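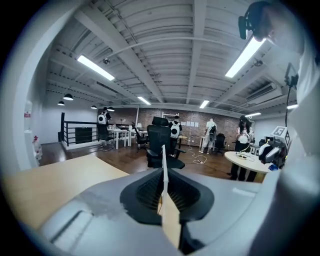 Photo: Osvaldo Barbieri

# Uvero Parsa 60 Pool Cue

We've wanted a cue like the Parsa 60 in the shop for years, and now that it's on the rack we can't stop picking it up! It's a two-piece playing cue made for people who play a lot of 8-ball and 9-ball, in leagues or at home, and who want a straight, lively hit without having to baby the thing.

The shaft is hard maple with a long, slow taper, so your bridge hand hardly feels it getting thicker on the stroke. Uvero sands every shaft by hand at the end and leaves it bare (no sticky lacquer, hooray). If your hands run warm, you'll love it. The butt is stained maple under a satin finish, and it comes in Smoke, Walnut or a deep green they call Nakari. The green looks nearly black until you get it under a good light.

## How it plays

Soft shots are where it won us over. Little stun shots and slow rollers along the rail come off with a clear, woody click, and you really feel how much of the ball you caught. The break is fine too, though if you break hard every night we'd still keep a separate cue for that – a medium leather tip will mushroom sooner or later.

Draw comes easily. Side spin takes a rack or two to get used to if you're coming from a low-deflection carbon shaft, so give it an evening before you judge.

## Specs

- Length: 58 inches, two equal pieces
- Weight: 18, 19, 20 or 21 oz
- Tip: 13 mm layered leather, medium
- Joint: stainless steel, 5/16 x 18 pin
- Wrap: Irish linen, or no wrap in Nakari
- Bumper: screw-in rubber, takes the Cistereck extension

The weight bolt sits under the bumper and comes out with a long hex key (included). Going up or down an ounce takes a couple of minutes. Please don't overtighten it!

## Looking after it

Wipe the shaft with a dry cloth after you play and keep the cue out of the car in summer. A light going-over with 1000 grit paper brings back the slick feel when chalk starts to build up, but go easy, a few strokes is plenty. Scuff the tip when it gets shiny.

Joint protectors are in the box. Cases are sold separately, and the Cistereck two-butt, two-shaft case fits it nicely with room in the pocket for chalk and a glove.

## Ordering

Smoke and Walnut are in stock in all four weights. Nakari comes in small batches, and the next one of 32 cues is due in May. You can reserve one now, and you pay when it ships.

Spare shafts have the same taper and joint as the original. Item number 1590, tip already fitted, collar in black or silver.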